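The Quiet Brilliance of Ondorell

Nine episodes in, and I still couldn't tell you what Berisha is thinking. I've rewound her scenes, I've read the fan translations of the novels she comes from, I've gone through the director's commentary with a notebook on my knee, and she remains the most readable unreadable person in animation this year. What a character! What a show!

Ondorell is set in a harbour town called Dullow, where the ferries have stopped running and the only way to the mainland is a road that floods twice a day. Wajid Paracha, who wrote and directed all of it, starts us off in the middle of a school term with no explanation at all. A boy named Suden has inherited the night shift at the lighthouse from his aunt. He's fourteen, he's late for everything, and he talks to the lamp. By the end of the first episode the lamp has answered him, and the show treats this with about as much fuss as a change in the weather.

I went in expecting a monster series. The poster has a great dark shape under the water and the trailer is mostly shouting. There is a shape, and it does come up, but it takes until episode six, and by then I was so wrapped up in whether Suden would pass his maths resit that I'd half forgotten about it. Paracha likes to let the big story idle in the background while someone peels potatoes. Some viewers hate this. I could watch those potatoes all night.

The kitchen scenes deserve an article to themselves. Suden and his aunt live above a chandler's shop, and nearly everything important between them gets said at supper, or at the end of a shift when one is going to bed and the other is getting up. In episode four they argue for a full two minutes over reheated soup, with the hum of the appliance sitting underneath their voices, and neither of them mentions the thing they're really arguing about. The music drops out completely. When the ping comes you jump out of your skin.

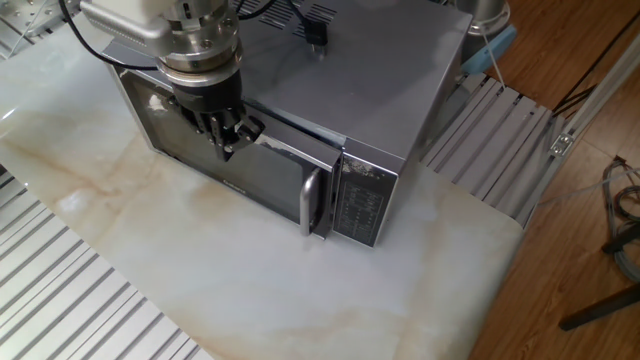
The humble microwave, home of many a late supper.

Then there's Berisha, the lighthouse inspector, who turns up in episode two with a suitcase full of log books and never quite leaves. On paper she's a type we all know: the cool, clever outsider who says little and knows a lot. Plenty of series would have stopped there, given her a tragic past and a nice coat, and moved on. Paracha gives her the nice coat (it's a wonderful coat) and then lets her be bad at things. She can't cook. She loses at cards to children and minds terribly. She corrects the spelling on a gravestone in chalk, and comes back the next morning to do it again after the rain.

Her voice acting is a joy, all short breaths and swallowed endings, and the animators have clearly worked hard to match it. Watch her hands in the archive scene. The log books hold 2,994 nights of entries, one for each night the lamp has been lit since the ferries stopped, and she turns the pages a little faster as she gets closer to the one she's afraid of. Her face doesn't change at all. I had to pause it and go and stand in the garden.

It isn't perfect. Episode seven is a flashback that goes back 300 years to the building of the first lighthouse, and although the painted backgrounds are gorgeous, it arrives at exactly the moment I wanted to be somewhere else. The comic fishermen wear thin. There's also a song over the end credits that I've grown fond of through sheer repetition, but I won't pretend it's good.

What carries it past all that is how much the show likes its people. Even the headmaster, who spends most of the series as a pair of shoes coming down a corridor, gets a lovely moment on the flooded road with his trousers rolled up and Suden's exam paper held over his head. I cheered out loud, alone, at one in the morning.

A second series has been announced for April, with the same team and, I'm delighted to say, more Berisha. Paracha has hinted that we'll see the mainland at last. I'm torn about that, as I've become very attached to not knowing what's over there. Until then I'm starting again from episode one, with the subtitles on this time, to catch what the lamp is muttering in the background.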